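Un fallo en la pinza Lodar para las pruebas de doblado de ropa en Vultham

Redacción. Las pruebas de manipulación de ropa de Vultham quedaron suspendidas el jueves por la tarde, tras detectarse que la pinza de mano Lodar no soltaba del todo al abrir. Sin heridos. Un operario se pilló un dedo, sin consecuencias, y avisó enseguida.

El problema está en el retorno de los dedos, según la nota interna a la que ha tenido acceso este medio. Con telas finas el cierre se queda a medias y la presión no baja. Afecta a 35 unidades, todas del mismo lote, servido por Mendes en agosto. 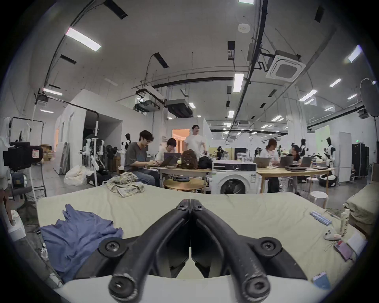
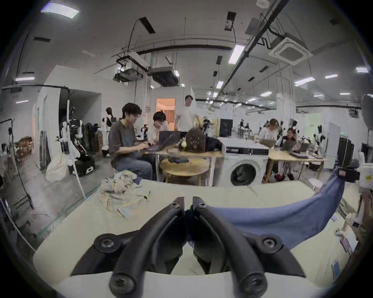

Trabajo con ropa y pinza de mano en la sala.

De las 3.347 secuencias grabadas con ese lote, 1.929 tendrán que revisarse una a una. Brian Minja, responsable de pruebas, no da plazos. "Primero las pinzas, luego los datos. No vamos a correr", dijo por telefono a última hora.

Más dura Glykeria Michailidis, técnica de seguridad, que había pedido en primavera un tope mecánico en la articulación. No se montó. "Era una pieza pequeña y se dejó para la siguiente revisión", lamenta. Pide además que nadie trabaje mas de una hora seguida con la herramienta hasta que haya recambio.

Mendes confirma que ha recibido el aviso y que mandará 10 juegos de muelles nuevos para empezar. El resto, sin fecha. La empresa no aclara si hay otros clientes con piezas del mismo lote.

Los equipos que usan la pinza Druma, de otro proveedor, siguen trabajando con normalidad. Las unidades Lodar están retiradas y etiquetadas desde el jueves a las siete de la tarde.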